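Plekent replacement finger set, for the hand-held gripper

Sold as a set for one gripper. Fasteners included.

Please read this before you order, as the page has changed a fair bit and the reason matters if you already own the older set.

I make these finger sets in my workshop in Cedcombe, and until this spring I'd have told you they were the dullest thing I sell. They go on, they squeeze, they come off when they're worn. Then I had a message from a customer in Losurville saying that one of the fingers on her gripper had let go of a folded towel and taken a bit of the towel with it. I assumed she'd overtightened something (sorry!) and sent a new set. The next message was much the same, only now with a snagged thread long enough to tie round a parcel.

So I asked for the old set back, and there was the fault, plain as anything once I'd got it under the lamp. The screw nearest the tip had worked itself loose and was standing slightly proud of the finger. Hard objects don't mind that very much. Fabric does — a loop of yarn goes over the screw head, the fingers open, and the fabric stays where it is. You pull, and either the knit gives or the finger does. On hers the finger had gone, with a crack running from the hole to the edge.

I went through everything I had on the shelf and found 9 more sets from the same batch with the tip holes drilled a touch too wide. The screw bites when you first fit it, feels lovely and tight, and then backs out with use. That's my mistake and I've put it right on all the sets sold from this page since Jun 3, 2018.

Bare tabletops and heaps of knitwear are what a lot of you use these for, and the knitwear is where a loose screw will get you into trouble.

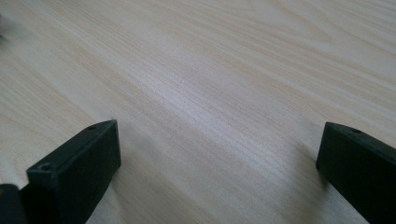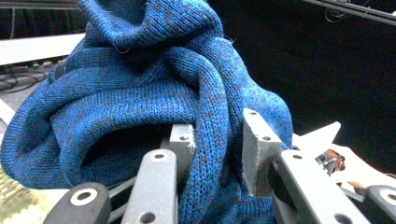

Gripper fingers over a bare tabletop (first picture) and closed on blue knitwear (second picture).

What has changed

The tip holes are now drilled smaller and the screws sit below the surface. I've also taken the sharp corner off the rim of each hole, which was catching fluff even on sets that were otherwise fine. The finger is the same length as before and fits the same mounts, so you don't need to adjust anything else on your gripper.

I did think about doing away with the tip screw altogether and gluing the pads. I tried it on four sets and didn't like it. You can't change a worn pad without wrecking the finger, and I'd sooner you could do that yourself with a small screwdriver and a cup of tea.

Have you got one of the affected sets?

Look on the back of the little card that came in the bag. If the batch number is 46, yours is one of them. If you've thrown the card away (I would have), run a fingertip across the end of each finger, with the gripper switched off and unplugged. It should feel smooth all the way over. If anything catches your skin, stop using it on fabric and write to me. I'll swap the whole set, cracked or not, and you needn't send me a photo or find your receipt.

Please don't just nip the screw up and carry on! I know it's tempting. It'll hold for about eight sessions, going by my own bench, and then you're back where you started with a hole in somebody's jumper.

If the fabric is already caught

Switch off first. I can't say this strongly enough, as the one small injury I've heard of was a pinched thumb, from someone picking at a thread with the gripper still live. Open the fingers by hand if your model lets you, push the fabric towards the screw to slacken the loop, then lift it off sideways. A blunt darning needle is handy. Don't pull it straight back, and don't cut the yarn unless you really must, or you'll have a ladder to deal with as well.

Does it fit mine?

The set fits the standard Plekent hand-held body and the Economou mount with the short adaptor. It does not fit the older Economou mount, the one with the single bolt, and forcing it will split the base of the finger. If you're not sure which you have, tell me how many bolts you can see and I'll know straight away.

Looking after them

Check the screws before a long run on cloth, and pick out any lint while you're there. It packs in under the pads and you'd be surprised how much of it there is after an afternoon of woollens. Warm water and a soft brush will clean the fingers nicely. Keep them off the radiator, please — I've had a pair come back shaped like a banana.

Orders go out from Cedcombe by ordinary post. Swaps for the affected batch go to the front of the queue, and I pay the postage both ways.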